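How to Refill Squeeze Bottles Without Wearing Half the Dish Soap

I buy soap and oil in the biggest jugs Bosley Market will sell me, and then on Sunday afternoon I pour them down into little bottles we can manage with one hand. It takes me 45 minutes with the radio on, and I've come to look forward to it (my family finds this very funny!).

Before you open anything, clear a good stretch of table. I like a white cutting board in the middle, where drips show up right away, and everything else pushed to the back until its turn comes.
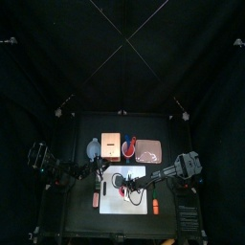

Next, wash your bottles in hot water and stand them upside down overnight. A little water left in the bottom won't hurt dish soap, but it will cloud oil, and I've poured out a whole bottle of Dakovura olive oil to learn that one.

Now for the funnel. Pick one with a wide top and a short spout, and a loop to hang it by if you can find it. Lower it straight into the neck and hold it up just a hair as you pour, so the air has somewhere to go. If it glugs and stalls, lift it slightly and wait.

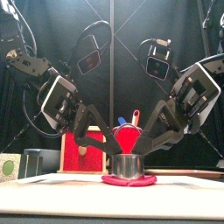

A red funnel with its spout pointing straight down.

Don't pour from the jug! Fill a cup first and pour from that, going slowly for the last inch, and stop where the shoulder of the bottle begins to narrow. Wipe the neck before the cap goes on.

When you're done, rinse the cup and funnel in warm water and let them dry. Spare caps and labels go in a little drawer box at our house, and the jugs go back under the sink until next time.

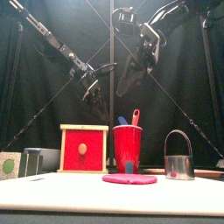
Red cup and drawer box on the white tabletop.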